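Narnimeck Fabric Shaver, two months in

I bought this thing in October, right after I pulled my favorite cardigan out of the closet and saw that both elbows had turned into little gardens of fuzz. My friend Tamara Yurchenko swears by a plain razor (she's braver than I am!) and I had already ruined one sleeve that way, so I went shopping for a proper shaver and ended up with the Narnimeck.

First impressions: it's heavier than I expected, in a good way. The head is wide, the switch clicks firmly, and the lint cup twists off without a fight. It comes with one spare blade and a brush so tiny I lost it the first week. I use an old toothbrush now and it does a better job anyway.

How it does on different knits

Chunky wool is where it shines. I did a whole sweater in one episode of my baking show and it came out looking like something I'd wear to dinner. Acrylic blends take longer, and you have to go over the underarms a few times, but they do come up smooth. Cotton sweatshirts are a mixed bag. The outside is fine, just keep well away from any printed letters, and don't even try the fleecy inside - it clogs the cup in no time and you'll be standing over the trash every two minutes.

I would not use it on anything lacy or loosely knitted. I caught a loop on a scarf my aunt Oleksandra Levchenko made me, and I'm still working up the nerve to tell her.

Compared with my old Gramix

My Gramix was smaller and ran on batteries, which it ate like candy. The Narnimeck charges from a cable, and one charge got me through 2 sweaters, a blanket and most of a couch cushion. The Gramix was quieter, though. This one has a whine that sends my cat under the bed, so I do my shaving before lunch, when she's asleep upstairs.

Textured gray knits deserve a special mention, the heathered kind especially. Pills hide in the pattern and you don't notice them until you're standing by a window, so go by feel and run your palm over the front first.

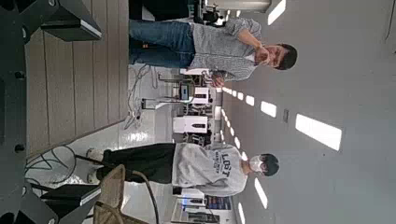
Would I buy it again?

Yes, I would, mostly for the wool. I'd like a longer cable and a bigger cup, and the spare blades should be easier to find (I had to order mine, and they took forever). Four stars from me. If they ever make it quieter I'll come back and add the fifth.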